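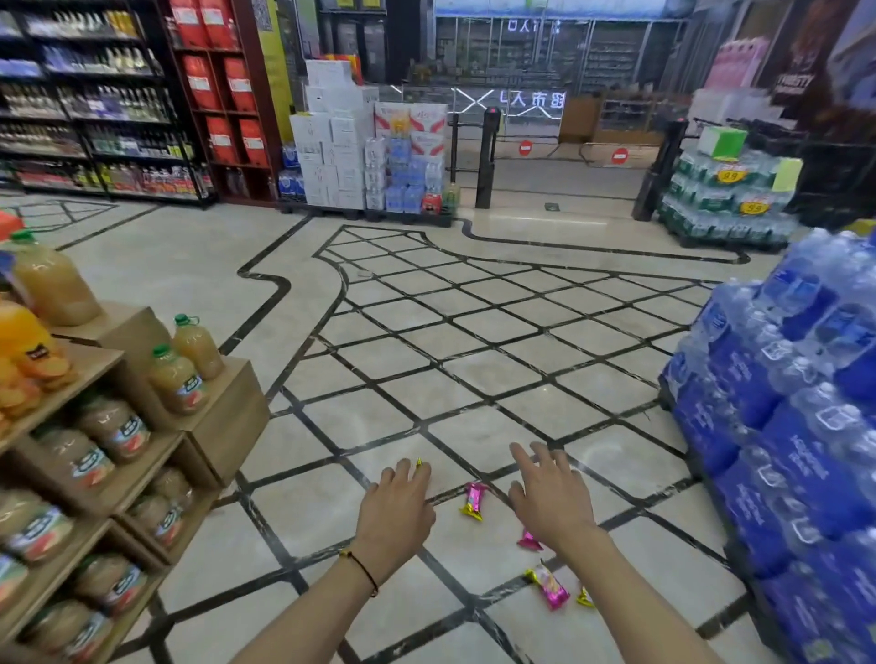
The front floor at the Durton shop is walked three times a day, and this page covers the late morning walk in July. It takes in everything between the entrance gates and the first run of aisles, 400 square metres of polished stone with the seasonal and bulk displays standing on it. Most of what gets picked up on a walk is small. Till receipts, bits of tape, price card corners, and a lot of wrapped snacks, which are light and slide a long way on this floor. The little pink and gold ones were lying on the tiles between the juice stand and the water, where people walk. The gold is harder to spot than the pink against cream stone, so it helps to stop and look from low down before moving on. The water packs on the far side carry their 9.9 tags on the front, and those want checking on the same pass.

The walk starts at the gates and goes clockwise. Juice comes first, then the water, then the tissues and the promotional units at the back, and the last leg returns along the ends of the aisles. Anything on the floor is picked up by hand. We stopped using the wide broom for stock some time ago, as it pushed packets under the pallets and they stayed there until the pallet was changed. The broom is still used for dust and paper at closing.

Packets are held by the sides or the sealed ends and looked at front and back. A sealed packet with no split goes back to its own shelf, at the front of the row. A split one, or one that has been stepped on, goes in the write-off tray under the service desk and is entered on the sheet. If it is hard to tell, it goes in the tray. Two at a time is enough, one in each hand, as people who gather up an armful tend to drop half of it again before they reach the shelf.
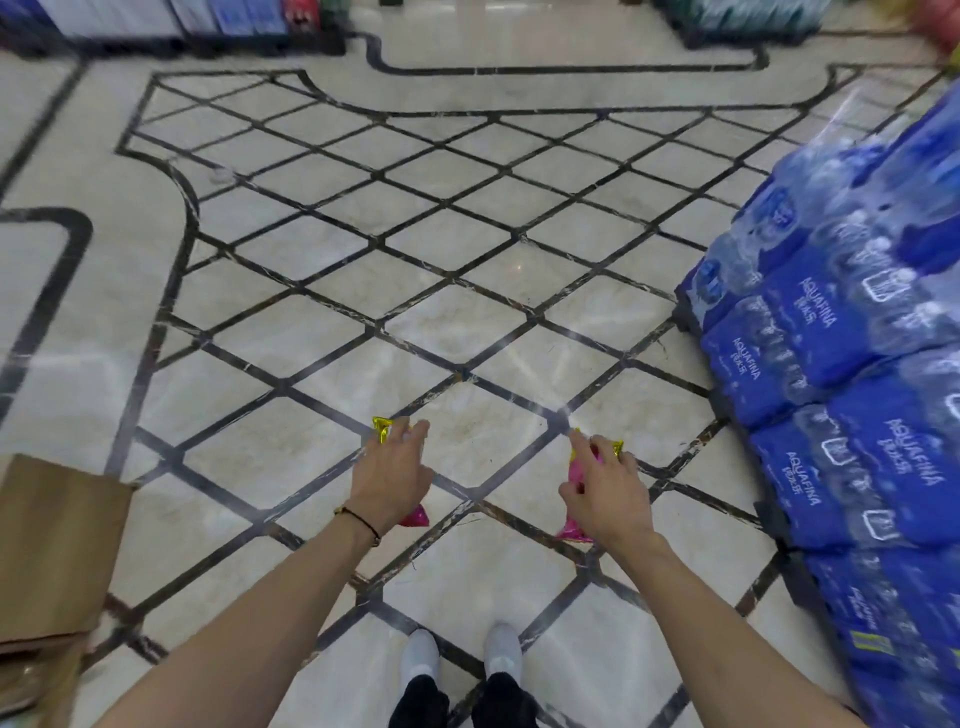
The write-off sheet asks for the product, the number and where on the floor it was found. The last column was added in spring and is the one most often left blank. A short entry will do, such as "juice, left" or "gates". Over the quarter the sheet showed 719 items picked up from the front floor, and 43 of those were written off. The rest went back out for sale.

The floor itself is checked on the same walk. The dark inlay shows dust and the pale slabs show shoe marks, so both need looking at. Dry marks are left for the machine in the evening. Anything wet is dealt with straight away, with the sign put out first and taken in again once the stone is dry. Shoes should be flat with a clean rubber sole. Please do not kneel near the gates during opening hours. Bend or crouch, and keep to one side of the main path.

Stands with open cubes have a few points of their own. Jugs on the top should face forward and stand back from the edge, and the cubes underneath are filled from the left. Hakim deliveries come in before 7 am and the stand should be full by opening. Sodow stock is now kept in the side bay and no longer goes on the front floor at all, so any found there should be taken back.

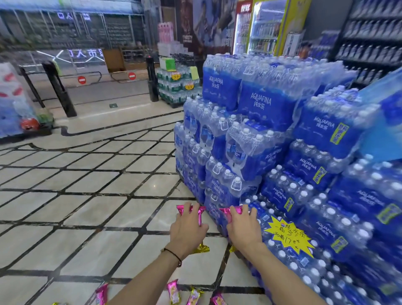 Leron Durton: Front of Shop and Displays Team

Pink and gold packets, one in each hand, with more to collect from the floor in front of the Aquafina.

Bulk water is built in steps so that customers can lift from the top tier without pulling on the one behind. The build sheet gives 38 packs for the front stack. When it drops by a tier, level it off before adding more. Loose film is trimmed or folded in. Packs that have opened at the end can stay on the stack if the bottles are firm, but they should be the first ones moved forward. Keep the brand name facing the gates on the outer packs.

The small green floor sign by the gates stays where it is during the walk. If it has been knocked, straighten it.

The afternoon walk follows the same route at 3 pm and the last one is done after the tills close. Blank sheets are in the drawer at the service desk, under the spare price cards. Completed sheets go in the blue folder and are collected at the end of the month.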